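Storer Desktop Refurbishment Set: README

Last revised: November 28, 2025
Maintained by: Andance, Hardware Reuse Section
Contact for corrections: Radu Chiriac

1. Purpose

This set supports the Storer programme, under which retired office desktops are opened, checked and returned to use in schools and libraries. It deals with one stage of the work: the processor and its socket on the main board. Storage drives and memory are covered by a separate set, Tindance.

2. The machines

The cases are ordinary desktop cases, opened and worked on with the board left in place. Before any part is handled, the mains lead is removed and the machine is left to stand for 30 minutes. Power cables are moved clear of the socket area wherever their length allows. 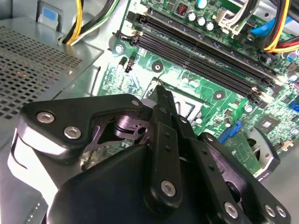
Radu Chiriac asked that the notes also say what becomes of the power supply. It stays in the case at this stage, he wrote, and should be tested only after the board has been passed.

That order has been adopted from March onwards. Earlier records may show the supply tested first, and these have not been altered.

3. Handling of processors

A processor is held by its edges at all times. The metal heat spreader may be wiped with a dry cloth; the underside is not to be touched. Parts awaiting a board are

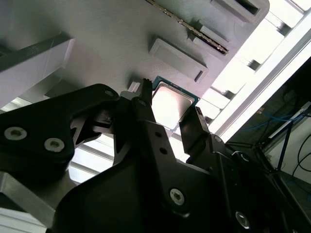 kept in lidded trays, one to a compartment, with the label facing up — a tray without labels is returned to the store unopened. Each full tray holds 30 processors.

4. Contents

The set holds 90 job records. Of these, 38 concern machines received from D'Souza, and the remainder came from Andance's own offices. Each record gives the case type, the board type, the processor fitted and the name of the checker.

5. Placing the processor

The socket is inspected under a lamp, the corner marks are matched, and the part is lowered level with the board. No downward force is applied.

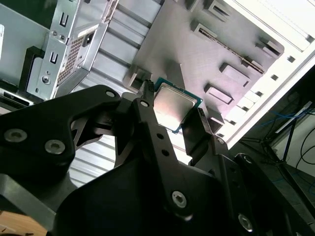
Could the corner mark be entered in the record as well? We have had boards come back with the field left blank, and the checker then has to take the cooler off again.

The field will be made compulsory in the next revision. Until then, checkers are asked to enter it under Remarks.

6. Terms of use

The records may be copied for training and repair work, provided that Andance is named as the source.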